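Ridero Bench Task Pack for school and club robotics

Shop > Classroom kits > Simulation packs

Page updated 10/10/23

In stock as a download. Printed workbook ships from our Nosterdale workshop.

Hi, and thanks for stopping by! I put this pack together for the robotics club I help run here in Nosterdale, and after two years of other teachers asking me to email them the files I finally gave it a proper page. It's a set of simulated tabletop jobs for a two-finger arm, with the worksheets, the scoring sheets and all my notes on what tends to go wrong. If your students can drive a game controller or write a short Python script, they can start on it in the first session.

What you get

The download has 66 task layouts, sorted into a beginner, a middle and an open level. Each layout puts a few everyday objects on a surface and gives the arm a job to do with them – line up on the tray, move the box, put the small thing inside the bigger thing, that sort of stuff. The objects are ordinary household and workshop bits, because I found students argue much more usefully about how to pick up a tray than about how to pick up a red cube.

You also get the workbook as a PDF (or spiral bound, if you tick the box at checkout), a teacher's guide, a blank log sheet, and the judging rubric we use for our own end-of-term competition. The rubric is a plain spreadsheet, so change the colour coding and the weightings to whatever suits your crew.

Who it's for

I wrote it with 12 to 17 year olds in mind. Younger kids can manage the beginner level if somebody sits with them, and I've had a couple of parents buy it for themselves, which made my day! A licence covers a club of up to 12 students working at the same time. Bigger than that, drop me a line and we'll sort something out.

You don't need a real arm. We do have one in the club, an old Carkell, and it's a lovely thing when it's behaving, but there's only one of it and the queue used to go out the door. Moving most of the practice into simulation meant everybody got time at the controls, and the Carkell stopped getting its fingers bent. If you do have hardware, the guide has a chapter on bringing a script across from the simulator. Fair warning, that chapter is the hardest one and you should allow a whole afternoon for it.

What it runs on

Any fairly recent laptop should cope. Our club machines are hand-me-downs from an accounting office and they run the beginner level just fine. For the open level you'll want a separate graphics card, or else turn the shadows down in the settings. I'd leave the shadows on if you can, though. They catch students out in exactly the way real lighting does, and the vision scripts that sail through a flat, evenly lit layout will often fall apart as soon as there's a dark patch across the object.

Installing takes a few minutes. Unzip the folder somewhere without spaces in the name (please, please do this), run the setup file, and open the layout called Yule first. It's the simplest one in the pack and it was named after my dog.

The wrist view exercises

These are my favourite part and the bit I get the most mail about. In the middle level the students lose the nice overhead view and have to work from a camera mounted on the gripper, looking out between the fingers. Everything they've learned about left and right goes out the window for a session or so. Then it clicks, and after that they hardly want the overhead view back.

The grid tray layout is a good one to start with. The tray is white and full of square openings, so there are lots of clean edges for an edge detector to lock on to, and then half of it sits in shadow and the edges go to mush. I ask each team to find the outline of the tray from a single still, mark where they'd want the fingers, and write down how sure they are before running anything.

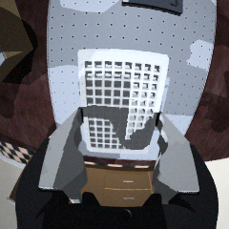

Grid tray layout, wrist view. Look at how the bars fade into grey where the shadow crosses.

In the workbook this comes with a page of planning prompts and space for a sketch. Get them to do the sketch! It feels slow, and the keen ones will grumble, but the teams who draw their approach first nearly always have the tidier script. There's an extension too, where they pick a threshold that works on the lit openings and then see what it does to the shaded ones.

Running it as a competition

We do ours in August, over one long day. Teams draw a layout from a hat, get a fixed time to plan, and then have 2 runs with the better one counting. The total is out of 1,000 points, split between the run itself, the log sheet and a short chat with the judges. I know that's a lot of points for a log sheet, but I'd sooner reward a team that can explain a bad run than one that fluked a good one.

The guide has a running order, a scoring table and the sign-up form we use. Ignore the bit about sausage rolls if your venue doesn't allow food.

Things people ask me

Can I add my own objects? Yes, and there's a short section on it at the back of the guide. Keep the shapes simple to begin with.

Does it work on a tablet? No, sorry. I tried.

Can students take it home? They can, as long as they stay enrolled in your club. Just give them the same licence key.

Do you do updates? When I get the time – mostly in the school holidays. Anyone who's bought the pack gets them free through the same download link.

Ordering

Choose download only, or download plus printed workbook, then add to cart. Schools can pay by purchase order and I'll email the invoice myself. Printed workbooks go out by regular mail, and I'll pop in a couple of Ridero stickers if you leave a note asking for them.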